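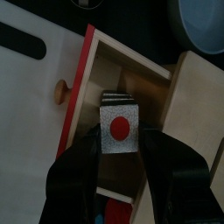

Last updated Nov 6, 2020

Hi, I'm Nektarios Panagiotou, and I look after the house rules for the tabletop arms at Morberg. I get the same questions over and over (I love you all, but I do!), so I wrote my answers down. If yours is missing, come find me.

## Do I really have to write down the starting layout every time?

Yes, every time. Sketch it or type it, I don't care which, but do it before the arms move. "Bowl at the back, drawer open, board in the middle" is plenty. In October I tried to compare two sets of runs and gave up after an hour, all over one missing note about a drawer.

## How hard should the gripper squeeze?

As lightly as it can and still hold on. Start low and go up in small steps. Small square blocks are easy to grab at the corners, and then they twist on you, so go for two flat sides. If you see marks on a piece, swap it out and tell me.

## Can I reach in to fix something real quick?

Nope! Pause both arms first, then say "hands in" out loud so whoever has the controls can answer you. I know it feels silly when you're working alone. Say it anyway, it's a good habit and I do it too.

## What about drawers and knobs?

Open drawers by the knob, straight out, and never let an arm lean on the front panel. When you're placing something inside, come down from above and let go close to the bottom. I'm picky about this one, and the folks at Clenduvdale, who borrowed our rules last year, are even pickier.

## Both arms at once, or one at a time?

Both is fine as long as each has its own side. The middle is shared, so only one gripper goes in there at a time and the other one waits. Our planner, Fiko, will warn you about a crossing, but please don't lean on it. Look at the table yourself. 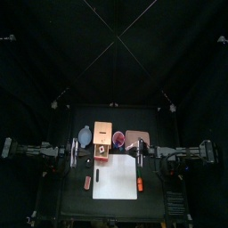

## How many runs before I can call a task done?

We ask for 200 with the same settings. Change the speed, the grip or the layout and you start over at zero (sorry!). Failed runs count toward the total and they stay in the log. Please don't delete them, even the embarrassing ones. Run 319 on the cup task is mine and it's still in there.

## Where do I report a near miss?

On the Carrier sheet, same day, even if nothing got hurt or broken. Two lines will do. I read every one, and you won't get in trouble for filing it.

## Who can change these rules?

Anybody can ask. Send me the wording you'd like and I'll try it out for a week before it goes on this page.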